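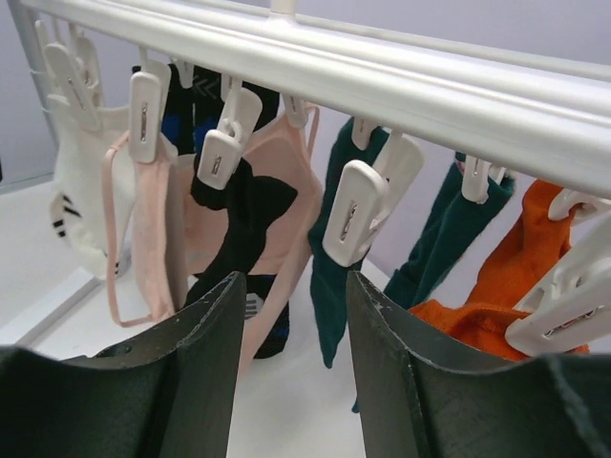

Flandham open day, Tuesday, January 26, 2021. Notes typed up on the train home so excuse the state of them.

Got there late. Parking lot full, sent round to the back by a fellow in a toque who didn't know which door either. Sign-in sheet, badge, coffee. Coffee fine. Skipped the welcome talk and went straight through to the demo hall, 48 on the visitor list when I signed and more behind me.

Laundry cell first, as that's what Jericho Estrella asked me to look at for our place. Two arms on one table, small drying rack, clips, red tray. Socks and other light stuff, no towels. Teemu Mäkelä was running it. Quiet man, answers what you ask and then stops. He says the peg is the hard part, the cloth less so. Every clip opens a bit differently and they buy theirs from the same colour-mixed bag anyone gets at the hardware store. Fair enough.

Asked him about knits. Stretchy ones are still slow, he says. They lost most of September to one gripper pad material that went shiny with wear and had to be changed out. Current log stands at 3,474 attempts, not all of them good ones, he was clear on that. Wouldn't give me a success rate for the day. Wrote that down twice.

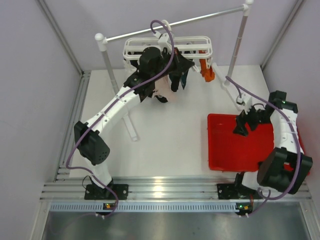

Laundry cell, demo hall, both arms on the front rail.

Spent longer here than planned. Crowd three deep at one point, kids up front. Valtteri Kinnunen took over the talking part so Teemu could get on with it. Valtteri is from Grakier, they do the mounting hardware, and he went through the cable routing in more detail than I beleive anyone wanted. Good on him though. Our own cables are a mess and I took notes. Main one: leave slack at the elbow, check it weekly.

Price. Bastien Collet had a sheet for the arms only, no enclosure, no install. Not putting it here, he asked me not to. Lead time is longer than we'd like. Delivery out of the Fillel warehouse, page 2 of the handout has the adress.

Lunch was sandwiches in the corridor. Egg gone by the time I got there.

Afternoon went to the Sabbagh room, mostly sofware. Kauko Halonen on labelling recordings, 267 slides if he'd shown them all, he showed maybe a third. Worth getting the deck. Room too warm, half of us standing. 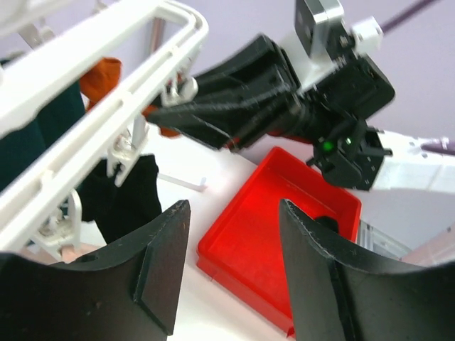

Can a school or a small shop book time on the laundry cell?
Bookings go through the Flandham front desk, half days only, and you bring your own garments.

Left just after four. Still owe Jericho the cable notes and Bastien's sheet. Handout is in the blue folder on my desk if anyone wants it before Friday.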